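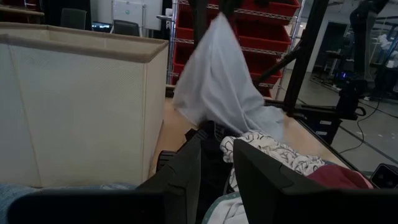

Clothes pile meets box: Drirnero publishes a guide to the job you have been putting off

For immediate release
August

Drirnero, the household storage firm, has today published The Heap, a free 148-page guide to getting clothes off the table and into a box. The company accepts that this is a lot of pages. An earlier draft ran to 201 and had a chapter on socks, which will now be a separate leaflet.

The guide was put together with Dallunum, the clothing reuse charity, whose sorting rooms see the results when people pack in a hurry. It covers the ordinary pile: shirts, a few pale things, something red, and whatever came off the back of the chair on the way past.

"People tend to think packing clothes is a matter of folding," said a spokesperson for Drirnero. "Folding is in chapter seven. The first six chapters are about picking one thing up."

Why a table

The guide is firm on the subject of tables. Sorting on a bed is allowed, but the authors note that a bed is also a place to lie down, and that many a good afternoon's sorting has ended that way. A bare wooden top at waist height shows you how much you have, and sooner or later somebody will want to eat off it.

Drirnero asked 300 households to keep a laundry diary for a month. Of those, 154 sent one back. The rest are assumed to be under the laundry. Among the diaries returned, the most common entry was "moved pile to other chair".

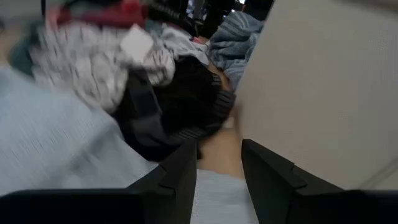 Pale clothes get a section to themselves. White, light grey and washed-out blue look much the same once they are bunched together, and readers are advised to lift each piece clear of the others and let it hang for a moment before deciding what it is. This also brings out any sleeve that has got itself wound round a neighbour. Pulling from the bottom of the heap is discouraged in strong language on page 31 and again on page 32.

The box question

Drirnero sells boxes, and readers may expect the guide to recommend buying some. It does, on the last page. Before that it says that a plain open cardboard box is perfectly good for most clothes, a sentence the sales department asked to have looked at again.

The main points on boxes are these:

Stand the box at the back of the table with the top open, where you can reach it without walking round.

Put big things in first. A checked shirt takes up more room than its owner believes.

Keep dark and pale to separate sides if you care about finding them later. If you don't, the lid will close either way.

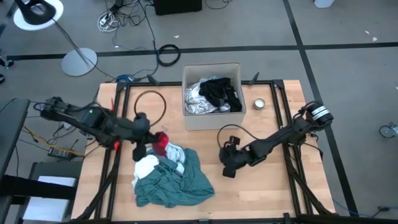 Knowing when to stop

The closing chapters deal with the last few items, which the guide calls "the stayers". These are the things that are picked up, considered and put down again until everyone has gone to make tea. Dallunum's advice is to put them in the box crumpled and call it done. A creased jumper can be ironed by its next owner, or worn as it is, as the last owner plainly did.

"We would sooner have it creased than not have it," said a spokesperson for Dallunum. "We would also like people to check the pockets. We have enough tissues."

The Heap is free to download from Drirnero, and paper copies can be collected from the Amarasinghe shop and the Clinau depot during opening hours. The Clinau depot shuts at 4pm and means it.
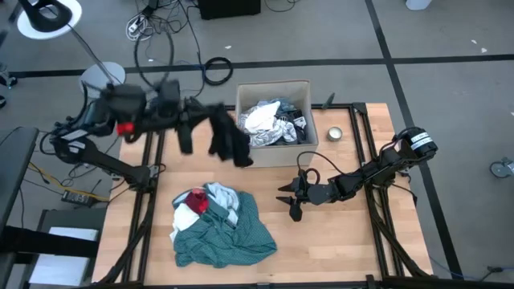
Page last updated: August, 11.40am. Corrected the closing time of the Clinau depot.

Notes to editors

Drirnero makes and sells storage for the home. Dallunum collects, sorts and passes on used clothing.

Review copies of The Heap are available from the Drirnero press office. Please say whether you want the sock leaflet as well, as it is not ready.

ENDS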